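Notes on a noisy ice cream freezer crank

The Lirken is a hand-crank ice cream freezer with a wooden tub and a gearbox that clamps across the top. I bought mine at a yard sale in Brerport. The first batch took 39 minutes to firm up and the crank knocked once per turn the whole way. The second batch was no better. I have now had the gearbox apart four times, and these are my notes.

Start with the brine, which was half the problem. I had been using table salt because it was in the cupboard. It dissolves fast, drops the temperature fast, and freezes a hard shell against the wall of the can before the middle has begun to thicken. The dasher then scrapes against that shell and the crank load goes up. Coarse rock salt at 1 part to 5 parts ice by volume gave a slower and more even freeze. Layer it. Do not dump it on top.

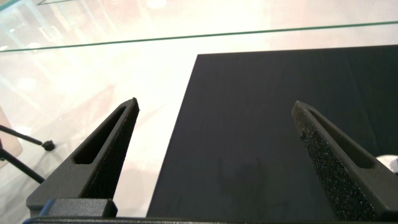 The custard matters too. My usual batch is 674 grams of milk and cream with egg yolks, cooked until it coats a spoon, then chilled overnight. Warm mix adds ten minutes of cranking and gives a coarser texture. I tried skipping the chill once, in November, when I assumed the garage was cold enough to make up for it. It was not.

With the brine fixed, the knock was still there – quieter, but once per turn, so it had to be in the drive.

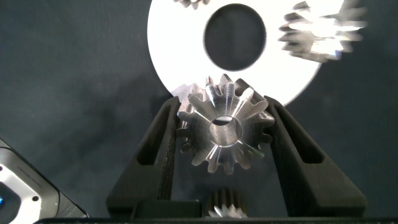
The crank on the Lirken is horizontal and the can spins on a vertical axis, so the drive has to turn a corner. That is the job of a bevel gear. The teeth sit on a cone and narrow toward the hub, with a round bore through the center for the shaft, and two of them meshed at right angles do the work. The weak point in mine was the bore of the crank gear, which had worn enough to let the gear rock on its shaft. Each turn it tipped away from its mate and dropped back. A Cledeo bushing, reamed to fit, took out the play.

After that it was a matter of shims. Too tight and the crank binds at one spot, too loose and the knock returns. I ended up with one thin brass washer behind the crank gear and none on the vertical shaft. Use food-grade grease and not much of it. The gearbox sits right over the can lid, and anything that drips will find the gap.
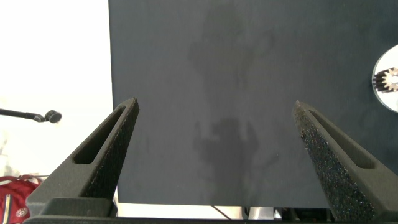

Busisiwe Pretorius wrote in to say that her Lirken knocked in the same way and the gears were fine. Her trouble was the socket on top of the dasher, which had rounded off and was slipping under load. She filed it square and the noise stopped. I checked mine after reading that and found a little rounding on two corners, so I will dress it before the next batch.

Current time to firm is down to 26 minutes with the same custard. The next thing to sort out is the drain hole in the tub, which plugs with ice halfway through and lets the brine rise too close to the lid.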